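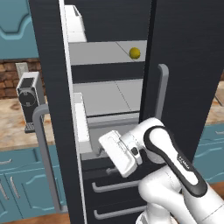 Kitchen, rendered view. Fridge with the left door open.

ABOUT PUDENA RIDING SCHOOL

Page updated July 5, 2020. Old one was badly out of date, sorry. Still had last winter's prices on it.

Who we are

Riding school and small boarding barn at the end of Kerum Road. Lessons for kids and adults, trail rides, some boarding. No show barn, no breeding, no sales. People call asking if we have a pony for sale and the answer is no, please stop asking about Biscuit.

Started by Sérgio Marinho, who still teaches most of the beginner lessons and does the morning feed. Before this he shod horses for 20 years, mostly trail strings and ranch horses, and he still does all the feet here himself. He leased the place with three horses and a borrowed trailer. The first summer was trail rides only, no arena, just a roped-off bit of pasture where we now park. Lessons came later when parents kept asking.

The name is from the creek. It's on the old county map as Pudena Creek and on the new one it doesn't have a name at all.

The horses

Nine school horses right now. All of them live out in herds with run-in sheds, and come in for lessons, the farrier and really bad weather. We like them out. They're easier to ride and they cough less.

Mostly older geldings, a couple of mares, all sound for the work they do. Each horse gets one full day off a week and no horse does more than two lessons in a day. If your favorite is on his day off you'll get a different one. Good for your riding anyway.

When a school horse is done he's done. Agbayani is the back pasture, over the culvert — that's where the retired ones go, and they stay there. You can visit them. Ask at the barn first, carry no treats in your pockets, there's a gelding back there who will take the pocket too.

Weight limit is on the booking form. It depends on the horse and on your experience, so please put the real number down. We don't share it with anyone and we don't comment on it.

Lessons

Private or group. Groups are never more then six riders. Kids start at age 6, on the lead line, and come off the lead line when the instructor says so. Could be two weeks, could be a year.

You learn to catch, groom and tack up your own horse. Come early for that, it's part of the lesson and you don't get the time back at the end. After the ride you untack, pick feet, turn out. Parents can help with buckles but not with everything.

We teach plain balanced riding in English saddles. Western saddles on the trail for anyone who wants one. Not a dressage barn, not a jumping barn. Cross rails and small logs, once you're solid at the canter. If you want to compete seriously we'll give you phone numbers of people who do that well and wish you luck, no hard feelings.

Helmets always. Ours or yours. Boots with a heel. No sneakers, no sandals, no exceptions for "just sitting on him for a photo".

The Hakeo loop

Our trail ride. Goes out the north gate, along the fence line, up through the pines to the Hakeo overlook and back down by the creek. 300 feet of climb, nearly all of it in one stretch, so you do need to be able to get up out of the saddle and stay there a little. Walk and some trot. Canter on the top track only with riders we know.

The loop closes when the creek crossing is high. We check it in the morning and text you if it's off. You can have an arena lesson instead or move your booking, either's fine.

No dogs on the loop. Somebodys dog is always the friendly one.

Boarding

Pasture board only. Small number of places and a waiting list, which we do keep in order. Hay twice a day in winter, shed, water checked morning and evening. Fly masks on and off if you label yours. Blanketing extra, price on the rates sheet.

Boarders use the arena any time there isn't a lesson in it. Schedule is on the tack room door. Tempoary closures for harrowing go up on the same door.

You're welcome to use your own vet. For feet, Sérgio if you like, your own farrier if you don't. New horses stay in the quarantine paddock first, no matter how healthy the paperwork looks.

Summer and winter

Summer camp runs in one-week blocks. Mornings on horseback or around them, afternoons on the ground: grooming, bandaging practice, feed room, cleaning tack, a lot of sweeping. Bring lunch. Water bottle with a name on it. We end up with a whole shelf of bottles every August and then they go to the thrift store.

December we close the arena for footing work and the horses get their long break. Shoes pulled, shaggy coats, nothing to do but eat. Boarding carries on as usual, office hours are shorter. Lessons back on after New Year, ground permitting.

How we work

Slow. Same faces. Our instructors all came up through the barn, mucked out first, taught second. We'd take a quiet lesson at the walk over a messy one at the canter and we'll say so in front of your kid.

If a horse is off, the lesson changes or gets cancelled and you're not charged. If you're not happy with something tell us that day, in the barn aisle or by phone. Much better than an email three weeks later.

Visiting

Come by and look around before you book. Call ahead so someone's in from the fields. Park by the hay barn, not in front of the gate — the feed truck needs the gate. Keep fingers out of mouths, close whatever you opened.

Office answers the phone 9 to noon. Afternoons leave a message, we're teaching. Rates sheet, waiver and the booking form are under Forms. Fill in the waiver before you come, one per rider, please sign it on both pages.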